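4.3 Changes in the restocking work at the Plenddale site

The Polley arm was installed at the Plenddale break rooms in January and took over the placing of canned drinks and canned food on cabinets and low shelves. Before that, the work belonged to the site services crew, who did it between cleaning rounds. We logged 531 placements over 20 shifts and interviewed 18 members of the crew, some of them twice. The interview guide was written with the Lytvynenko workplace group and is given in Appendix B.

The time saved on placing was smaller than the plant had planned for. Crew members still brought the cartons up, opened them and set the cans within reach of the arm. What changed more was the order of the day. Restocking used to fill short gaps and could be dropped at any point. With the arm in use it became a fixed block at the start of the shift, and the person assigned to it could not leave the room until the block was finished. Eleven of those interviewed named this as the main change - ahead of workload, pay grade or noise.

A second change concerns how a finished surface is judged. The crew had an informal rule that cans of one kind stand together and that a different kind is set apart, so that a person reaching for one does not knock over the other. The rule was never written down. It had to be stated for the Vakutach task software, which accepts a minimum gap and a grouping label for each product. Two senior crew members supplied the values and later corrected them by hand after complaints from the night shift. Neither task appears in their job descriptions. Figure 6 gives the gripper's view of one cabinet top, with two pink-labeled cans grouped toward the back left and a shorter yellow-labeled can set apart to the right.

We coded this kind of work as "upkeep of rules" and kept it separate from fault handling. Fault handling was paid as a supplement from the first week. Upkeep of rules was not, and the site manager told us that it had not been foreseen in the budget.

Views on skill were mixed. Newer staff described the block as easy to learn and dull. Those with longer service said that they now knew less about what was running low on each floor, as they no longer passed every cabinet during the day. The stock list on the tablet covers only products with more than 200 units in the store, and the smaller lines were missed more often than before.

Figure 6. Cabinet top with three cans, seen from the wrist camera above the gripper fingers.
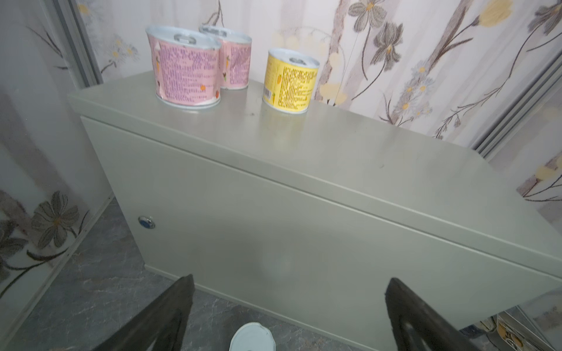 The smaller lines were put back on a paper list in the final week of the study, and the crew kept that list by hand after we left the site.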